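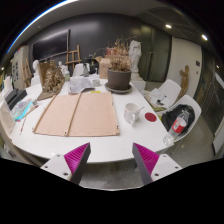 What Does a Hotel Do All Night?

You go to sleep. The hotel doesn't, quite.

At the Ginell, a hotel with 138 rooms, two people stay up while everyone else snores. One is the night clerk, Marwan Karaki. He sits at the front desk and adds up the day's bills, a job called the night audit. It is as thrilling as it sounds.

He also hands out toothbrushes. Grown-ups forget theirs far more often than they'll admit – kids usually get the blame.

The other is Rasha Nimri, the baker. By four in the morning she has rolls in the oven, and the hallway by the kitchen smells better than anywhere else in the building.

At six, the day crew comes in. Marwan gives them his notes: who wants a wake-up call, which guest is locked out of his own suitcase. Then he goes home and closes the curtains, just as you are asking if there are waffles.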